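Tiltinier: a word list of kitchen and household terms

README, release 3
Last edited 22/12/2018

What is in the archive

Tiltinier is a plain text list of 2,004 household words with a short definition for each, gathered from secondhand cookbooks, store catalogs and rental inventories. One entry per line, tab between the fields, UTF-8. The fields are headword, part of speech, definition, source code, and a confidence mark from 1 to 3. The source codes are spelled out in sources.txt.

Please read the confidence mark before you use anything. A 3 means two readers agreed without talking to each other. A 1 means one reader wrote something down and the other one shrugged. Release 1 had no such column, and people quoted it as if it were a dictionary. I still see it quoted that way.

How the definitions were made

Abbas Sharifi and I each wrote definitions on our own and then compared them. I would not call the result an agreed standard. Two people with similar educations and similar kitchens will agree on a lot of things that are wrong. Kagiso Khumalo read 200 of the entries cold and disputed 40 of them, which I found more useful than all of our earlier agreement put together. Her objections are in disputes.txt, unedited.

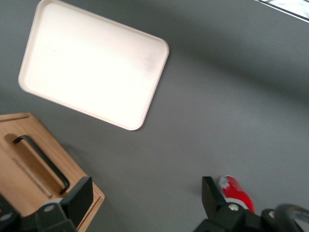

Container words gave us the most trouble, and I don't trust our handling of them. The catalogs want a clean line between plate, platter, tray and dish, and the line moves depending on who is selling. Our rule for "tray" asks for a flat floor and a raised rim. A cream one with rounded corners and a low lip all the way around gets through easily enough, but make the lip taller and one of us starts writing "pan." We never settled on a height. Where the sources argue, we kept both definitions and marked them 1.

Things I would not use it for

Any claim about how common a word is. The sources were whatever we could get cheaply, and one catalog, Hnatiuk, supplies far too much of the bedding section.

Regional claims. The region notes in release 2 came from a forum thread and have been removed. If you have a copy with that column, delete the column.

Training a spelling checker. Odd spellings were kept as printed, including the ones that are clearly typos.

Comparison with other lists

The Wirneck list is bigger and gets recommended more often. I have looked for a description of how its definitions were checked and have not found one. It may well be fine. We share 20 entries with it word for word, all taken from the same old catalog, so please don't count those as two sources backing each other up.

Known problems

"Runner" is in twice.
The source code RK (Rurkano inventory) is missing its page numbers from M onward.
Verbs are thin. "Blanch" has a definition that only works for almonds.

Corrections

Send the headword, the line number and where you saw the word used. "Everybody says it this way" will be filed with the other letters that say so. The next release is planned for August, if the disputes file gets any shorter.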